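Home Journal Current issue Archive Contact

4. What people did with the colour words

I should say at the start that I didn't plan to write a section on blue. The Lestireck survey was meant to be about how people name the things they keep on a desk or a kitchen worktop, and colour was only there as a warm-up, to get people talking before the proper questions began. But when I sat down with the 500 booklets that came back, the warm-up pages were the ones I kept turning to (and reading out to whoever was in the office, which I'm told got tiresome by December).

Each person had a sheet of 30 painted squares and a blank line beside every square. They could write whatever they liked. Most of the squares went much as you'd guess. Yellow was yellow, or mustard, or in one case "school custard". The greens took longer and brought more crossings-out. The dark blues were where things got lively, and I ended up with 14 different names for a single square, the one listed as D6 in our tables. Navy was the favourite by a good way, then midnight, then ink. After that it was all over the place – "uniform", "my dad's car", "nearly black", "blue if you look".

What I like about D6 is that older and younger people didn't disagree about the colour so much as about whether it needed a special word at all. People who had worked with cloth or paint nearly always used one. People who hadn't were happy with "dark blue" and moved on. I had expected the split to follow the two towns, Quezada and Andar, as it did for the names of bread in Section 3, and it didn't follow them at all.

There is a snag with painted squares, and several people wrote to me about it, quite rightly! A square has a hard edge and one flat shade all over. Colours in daily life hardly ever behave like that. They sit next to other things, they fade towards the sides, they change when you move your head. So for the second round we dropped the squares and asked people to name colours in photographs, with no mention of what the objects were.
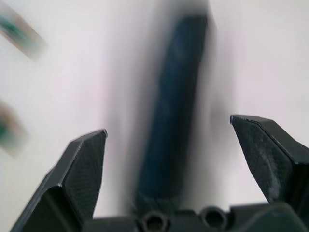 Montri Sangkhawat
Lead author, Trinus Everyday Words Project

Figure 4. Dark navy-blue object on a white surface, with motion blur. The blue is deepest along the centre line.

The answers to blurred pictures like Figure 4 were longer, and a lot more careful. People who had put one word beside D6 now wrote three or four, often with a "going to" or a "sort of" in the middle. "Navy going to grey" came up again and again. A few gave the middle and the edges separate names, and one man drew a little arrow between them, which I've kept pinned over my desk.

I went through all 3,000 or so answers from the second round by hand, and I'm sure I've put a few in the wrong pile. "Slate" gave me the most trouble – it went under grey in the end, though I changed my mind twice. The full list of piles is in the appendix, with the spellings left as people wrote them.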